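PRESS RELEASE
24/10/2023

Callow opens its Folding Room, with a tan towel to begin on and a whole cardboard box of clothes to follow

Callow, the household linen shop and laundry on Prillari Street, is very pleased to say that its Folding Room is now open, and that everybody who has ever stood in front of an airing cupboard and sighed is warmly invited to come along and spend a morning or an afternoon with us.

The idea came out of a long conversation across the shop counter back in May, when we noticed how many customers, having chosen their towels with great care, went on to ask us how on earth they were meant to put them away. We have been folding for other people for 37 years, and it had somehow never crossed our minds to offer to teach it. We began trying things out in the back room over the summer, and one thing led to another -- as it tends to in a laundry.

Each session starts at a small square table covered in dark green cloth. We tried several colours and kept coming back to the green, as a pale towel shows up so nicely against it and you can see straight away whether your edges are lining up. The first piece is always a towel. Towels are forgiving things, they stay where they are put, and a towel folded square will sit happily on nearly any shelf you care to give it. Once the towel is done to your liking, we move on to the clothes, which are a good deal more awkward, denim especially, and we take our time over those.

The methods taught are the ones in the Kistberg Folding Guide, a little booklet of 70 pages which we put together ourselves and which has now been printed in a first run of 2,000 copies. Everyone who books a place takes one home. It covers bath towels, hand towels, jeans, jumpers and, after some argument between us, fitted sheets.

Sessions last 2 hours with a pause for tea, and you are welcome to bring a bag of your own washing (clean and dry, please!) if there is something at home that has been defeating you. Children may come with a grown-up, and we have found that they are often rather better at corners than we are.

Our neighbours at the Ibarra bakery have kindly agreed to look after the cakes, for which we are more grateful than we can say, and the shop will stay open as usual while sessions are running. Places can be booked at the Callow counter or by telephone during shop hours. Members of the press who would like to visit, or to try their hand at a towel, need only let us know beforehand. 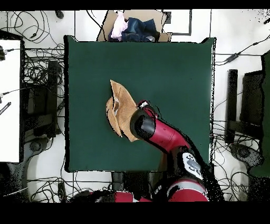
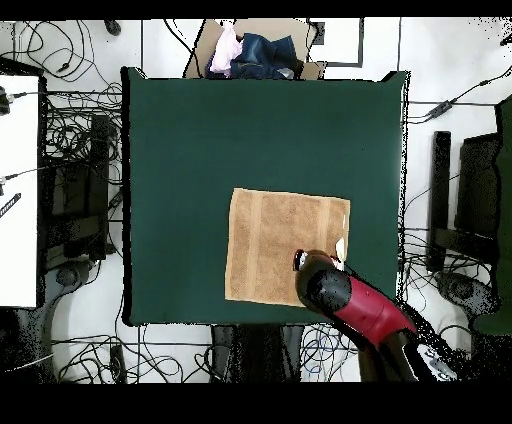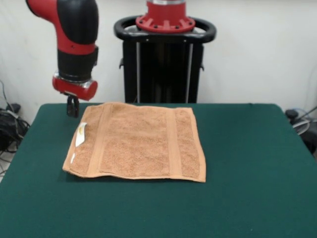 The green-covered table in the Folding Room at Callow. The first picture shows the tan cloth crumpled and partly folded, the second a tan towel folded roughly square.

ENDS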